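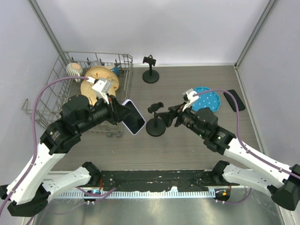
Drorero dish rack notes, version 2. The collection has 211 entries on how people load and empty a small wire rack, written by Gebremedhin Kumsa and checked by Bezawit Derese. Most guides claim a rack has one correct layout. We doubt it. Plates standing in the tines with a ribbed white cup at the back left is a common arrangement, and a bowl behind the plates is common too, yet we found no good evidence that either dries faster.

What's in it
Each entry has a short text, a list of dishware by type and colour, and a free comment. The text covers plates, bowls and cups. Cutlery was left out after August, as the labels were a mess.

Known problems
Colour names are unreliable. One person's tan is another's grey, and patterned plates are worse. Bezawit rechecked 100 entries and changed more labels than we'd like.
"Full" and "half full" are opinions. Don't train anything on them.
The Murnberg entries favour small racks, so treat any claim about household habits with suspicion.

Files
entries.csv
labels.csv
comments.txt (317 lines, unedited, spelling left alone)

Corrections go to Gebremedhin. Please include the entry number.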